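The **electric cooking pot** is a countertop appliance that combines a cooking vessel with its own heat source. It is used for boiling, simmering, steaming, stewing and, in many designs, light frying. The category overlaps with the rice cooker, the slow cooker and the electric skillet, and retailers do not always separate them. In general use, the name refers to a pot with a lid, a heating element under the floor of the vessel, and a control that sets either a power level or a temperature.

## Terminology

Names vary by region and by maker. "Electric hot pot" is common where the appliance is mainly used for cooking at the table. "Multi-cooker" usually means a model with preset programs, and "electric pressure cooker" is kept for sealed models that cook above the normal boiling point of water. Small single-person versions are often sold as "dorm pots" or "noodle pots." The word "cooker" alone can cause confusion in British English, where it also means a full kitchen stove.

## History

Vessels with built-in electric heat appeared in the late nineteenth and early twentieth centuries, when electric power was still being introduced to homes. Early examples were costly and slow, and many had to be connected to a light socket. The heating element was often a coil wound on mica or set in ceramic, and burnout was common.

Two changes made the appliance practical. Sheathed elements, in which the resistance wire is packed in an insulating powder inside a metal tube, lasted longer and could be clamped or cast into a base. Reliable thermostats then allowed a pot to be left at a steady heat without constant attention. Electric rice cookers spread widely in Japan from the 1950s, and slow cookers became popular in the United States in the 1970s.

Later decades brought nonstick coatings, detachable power cords and electronic controls. Small manufacturers entered the market as parts became standard. The Ostero company began by supplying thermostats to other firms and later sold complete pots under its own name. Its competitor Lorente concentrated on wide, shallow vessels for shared meals, and its early catalogs listed the same body with three different lids.

## Construction

### Vessel

The inner surface is usually aluminum with a nonstick coating, stainless steel, or ceramic-coated metal. Aluminum spreads heat well and is light. Stainless steel resists scratching but is a poorer conductor, so the floor of a steel pot is often bonded to a layer of aluminum. Some pots have a removable inner vessel that lifts out for serving and washing. In others the vessel is fixed, and the entire unit must be cleaned with the base kept away from water.
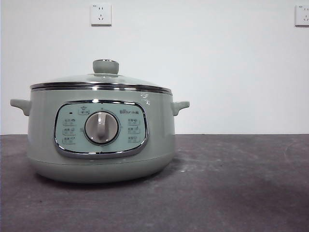 Capacity is normally given in liters or quarts and measured to the brim. The usable volume is smaller, as liquids need space to boil. A marked fill line is found on many models but is not universal. Makers of very small pots may state capacity in milliliters, and 500 is a common figure for travel versions.

### Heating element

Most household pots use a resistance element under the vessel. In simple models it is a tube bent into a ring, which can leave the center of the floor cooler than the area directly over the ring. Flat plate elements give more even heat but cost more to replace. Induction models heat the metal of the vessel directly by means of a coil in the base, and they respond faster to changes in setting.

### Controls

The simplest control is a switch with two or three positions. A rotary dial linked to a bimetal thermostat allows a wider range. In this arrangement the element is fully on or fully off, and the dial changes the temperature at which it switches. Electronic models use a sensor pressed against the underside of the vessel, with a circuit that adjusts the power. The Nukine series of programmable pots used a sensor in the lid as well, but this was dropped from later versions after users reported trouble with the contacts.

### Lid

Lids are made of tempered glass, metal or plastic. Glass allows the food to be checked without letting out steam. Many lids have a small vent hole, sometimes fitted with a metal eyelet. A domed shape gives more room above the food, and condensed steam tends to run down toward the edge and back into the pot.

## Use

Electric pots are common in student housing, small apartments, offices and other places without a full stove. They are also used as a second burner in larger kitchens, especially for soups and for holding food warm. Table cooking is a separate tradition — diners add sliced meat, vegetables and noodles to a shared broth and take them out as they finish cooking.

Altitude affects the results. Water boils at a lower temperature in the mountains, so beans, potatoes and whole grains take longer, and preset programs written for sea level may stop too early. Pressure models are less affected.

## Energy

An electric pot of the resistance type usually loses less heat to the air than a pan on an open burner, though the difference depends on the fit of the lid and the amount of food. Insulated slow cookers draw little power but run for many hours. In one test published by the appliance guide Zonetti, a covered pot used 247 watt-hours to bring a measured batch of soup to a boil and keep it simmering for 30 minutes. The same batch without a lid used 86 watt-hours more.

## Safety and care

The main hazards are burns, steam, damaged cords and boiling dry. Many pots contain a thermal fuse that cuts the power permanently if the base overheats, and it must be replaced before the unit will work again. Extension cords should be rated for the full load of the appliance.

Nonstick surfaces are best used with wooden or silicone tools. Mineral deposits from hard water can be removed by simmering a weak solution of vinegar or citric acid and then rinsing. Electrical contacts on detachable cords should be dry before the pot is plugged in. Unless the manual says otherwise, the base should be wiped with a damp cloth and never put under water.

## See also

- Electric skillet
- Hot pot
- Rice cooker
- Slow cooker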